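Filed under: Kitchen Tips, Groceries, Small Spaces

Unpacking the shopping without bruising half of it

I shop once every two weeks now, so the produce haul is a big one, and for years I'd just grab a bag by the bottom corners and tip it out. Peaches rolled off the counter, a lemon once ended up under the stove until August (don't ask about the smell!). These days I lay the bag down on its side, pull the mouth open wide and take things out one at a time.
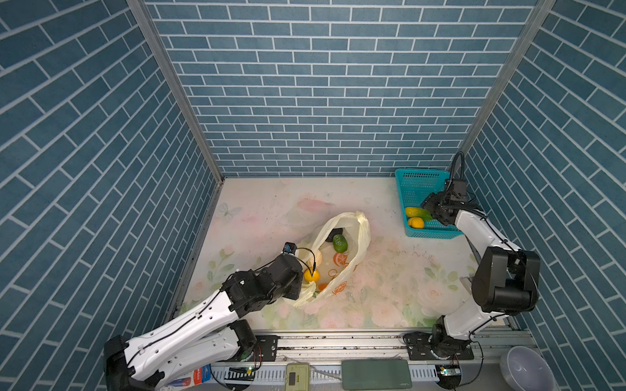
Green pepper and something round and orangey, bag on its side.

First out is whatever dents easily. Peaches, ripe tomatoes, bread if I was silly enough to put it in with the fruit. I keep a folded dish towel next to the bag so soft things have somewhere to land. My neighbor Getachew Negussie swears by an egg carton for plums and I've stolen that one too.
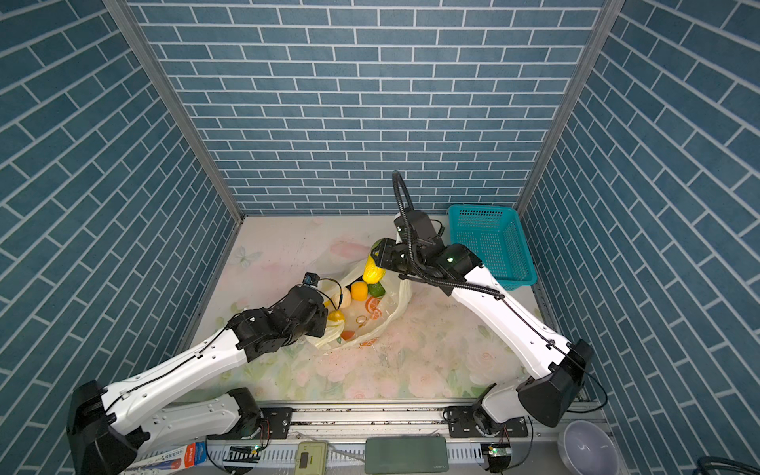 Lemons and limes can wait, they're tough. I leave mine in the bag until the fridge drawer is wiped out, and then they all go in together. Long awkward things are another story, and I like to lift those straight up out of the top, the way the yellow one with the green tips is being held, so they don't drag everything else along. Then feel around in the folds for anything small.

As for the bag itself, give it a good shake over the sink, wipe the inside with a damp cloth and hang it by the handles overnight.

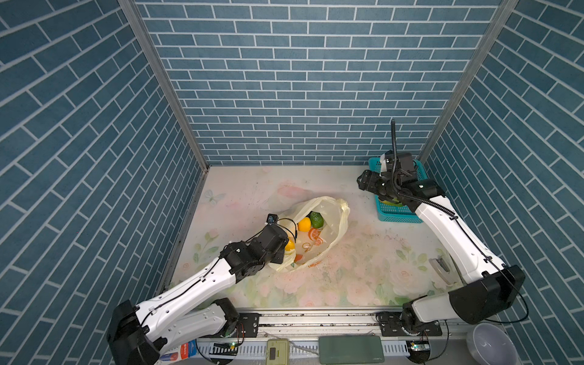 In the morning I flatten it, fold it in thirds lengthwise and tuck it in the drawer by the door. I had 100 of the things stuffed in there before I got strict with myself, and now I keep the sturdy ones and take the rest back to the store.

Recent tips
Getting onion smell off a cutting board
My Gaber jar lids won't budge
Freezing lemon zest
What fits in a Trosteo drawer

Contact | © Vukby Kitchen Notes | Back to top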